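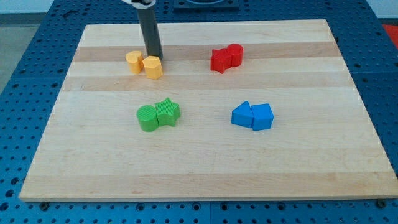

Photo: Abílio Bettencourt / Sindden Toy Library

Pairs on a Board: Shape Blocks from the Flaltalell Drawer

Welcome, and thank you for stopping by our little gallery. We started putting these pages up in August, when the reading room was too warm to do much else, and they have gone on growing ever since (a bit like the collection itself, which began as 2 boxes under Abílio's stairs and now has its own shelves at the back of the Sindden building). Each page takes one small group of things out of a drawer and lets them have the table to themselves for a while. This one belongs to the shape blocks, which are the pieces visitors reach for first, whatever age they happen to be.

The blocks are set out by color, two to a pair, with each pair touching. Yellow and red are toward the back of the board, green and blue across the middle. It's a very simple arrangement and we have spent far too much time admiring it. If you know these pieces only from a tub, all jumbled up together, it's a pleasure to see them with a little wood between them!

Yellow
A rounded block and a pentagon. The pentagon is Abílio's favorite of all the shapes, and he will tell you so at some length if you catch him on a Sunday. Small children tend to call it "the house," which seems fair enough to us, and we have more or less given up correcting them.

Red
A star and a cylinder, with the cylinder tucked in behind. Stars are the blocks that go missing most often when a set is lent out, I'm sorry to say. They turn up in coat pockets, in lunch bags, and once in a returned library book from the other side of town. We keep a jar of spares on the desk, and if you have an odd red one at home you're very welcome to drop it in.

Green
A star again, this time pressed right up against a short cylinder. Do look at the tops of these two if you can make the picture bigger on your screen, as the star has a ribbed look to it and the cylinder a fine texture of its own. I like this sort of surface very much. Fingers find it before eyes do, and our youngest visitors will rub a thumb back and forth over a block like that for ages before it occurs to them to build anything.

Blue
A triangle and a squarish block, side by side. Put a triangle and a cube in front of almost anybody and the one will be on top of the other within the minute, and there's your first roof. My own mother, who is not a sentimental woman, did it with her coat still on.

The board
Several of you have written to ask about the wooden boards we use on these pages. This one is pale, with slightly darker bands running across it, and it makes a lovely quiet background for strong colors. We tried colored felt for the first few galleries and it was a mistake, the yellow especially looked quite ill on it. A cutting board wipes clean, it stays put, and it costs next to nothing at a yard sale. The blue surface underneath, with all its little round holes, sets the wood off nicely too, I think.

A game to play with them
Lay your blocks out in pairs by color, just as they are here, and let everyone have a good look. Then ask for the two stars. Children of 5 or so will often hand you two blocks of the same color first, and you can almost hear them thinking when they see that the red star and the green star belong together as well. After that, try sorting the whole lot again by shape and see who gets left without a partner. The pentagon always sulks.

If you'd like to see more
The Fumamora gallery has the stacking rings and the threading beads, and the Coelho page is all spinning tops, with a rather long note from Abílio on how to wind them that I haven't had the heart to shorten. We have up to 2000 pieces still to go through, so there will be plenty more pages to come, though I can't promise them in any sensible order.

You're welcome to save the picture for use at home or in a classroom. We only ask that you keep the credit line with it. Larger prints can be picked up from the desk, and there's a basket of loose blocks beside it for anyone who would like to sit down and play for 30 minutes before closing.

Next gallery: wooden animals, mostly ducks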